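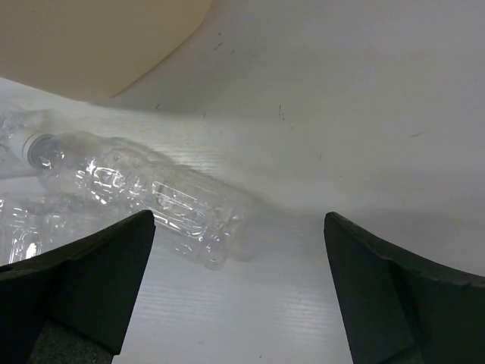 Gripper fingers, wide apart at the tips

From: Jaruwan Kaewsai
To: Bronddale Home & Storage list
Subject: Re: Cupboard under the stairs, is it worth paying someone?

Kobe Hendriks wrote on Monday:

> Hello all. We moved in July and the cupboard under the stairs has
> swallowed everything we couldn't find a home for. Hoover, ironing
> board, coats, the cat carrier, a box of curtains from the old house
> that fit nothing in this one. It's a proper triangle, tall at the
> door end and down to nothing at the back, and the gas meter is on
> the left wall just to be annoying.
>
> I've had a quote of £337 for made-to-measure pull-out drawers,
> fitting included. My wife thinks that's fair and I think it's mad
> for a cupboard. Has anyone done theirs more cheaply, and did it
> last? I can use a drill but I'm no joiner.
>
> Kobe

Hi Kobe, and welcome to Bronddale!

I had almost the same cupboard, meter and all, and I dithered over it for a whole winter (I even drew plans on the back of the council tax envelope). In the end I did it myself for a bit under £200 and it's still standing, so I'm on your side, though I can see your wife's point. £337 fitted isn't a silly price if the drawers are decent. Do ask what the runners are, and whether they pull out all the way, as mine at the old flat only came out by half and whatever lived at the back lived there for good.

Before you buy anything, empty it. All of it, into the hall, even if you have to climb over it to get to the kettle for a day. I know everyone says this, but I skipped it the first time and bought shelves for a load of stuff I then gave away. The curtains can go, by the way. I kept mine for nine years.

What I did after that was forget about the back of the triangle as somewhere for everyday things. I put a low platform down there on castors, 25 cm high at the front, with a rope handle, and it holds the Christmas lights and the camping stove. It comes out twice a year and I don't care that it's awkward. In front of that is a Sundlow shelf unit, the narrow one, which I cut down with a hand saw to follow the slope. My cuts are wobbly but they face the wall. Shoes at the bottom, cleaning things in the middle, light bulbs and batteries up top. The tall bit by the door has hooks for coats and a clip for the hoover hose, and the ironing board hangs on the inside of the door itself.
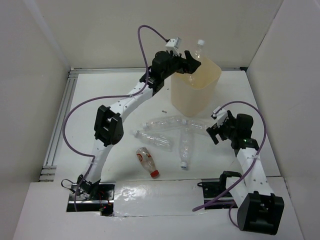 Clear bottle on its way into the container, with more lying on the white tabletop

About your meter – please don't box it in. I put a shelf across mine and had to take the whole thing down when the gas man came, tins of paint and all, with him standing there looking at his watch. Now there's a gap you can get an arm and a torch through, and a bit of curtain on a wire to hide it. Leave room for the shut-off lever to turn as well. I didn't think of that until my neighbour Owen pointed it out.

Two other things I'd do again. One is a light. I got a stick-on one with a sensor and it has changed my life, I used to go in there with my phone in my teeth. The other is painting the inside white before anything goes back. It took an afternoon and most of a tin of leftover emulsion, and you can see every spider, which Kima (the dog) enjoys more than I do.

What I wouldn't bother with is matching boxes with lids. I bought a stack, they looked lovely for a week, and then none of us could remember what was in which and we stopped putting the lids on. Open crates are much better if you've got children, and I'd guess they're better if you haven't.

As for whether it lasts, the castors on the platform have been replaced once and one coat hook came out of the plaster because I hadn't used the right plug. That's been the lot. If your stairs are timber underneath, screw into those and you'll have no trouble.

You're very welcome to come and look at mine if it would help you decide. Evenings are best, any time after half past six. I've still got the saw and a box of brackets you can have, and I could dig out the drawing too, although it does have a gas bill sum in the middle of it.

Could you let us know how deep yours is at floor level? Mine's on the short side, and if you've got much more than I have then the drawers might start to make sense after all.

All the best,
Jaruwan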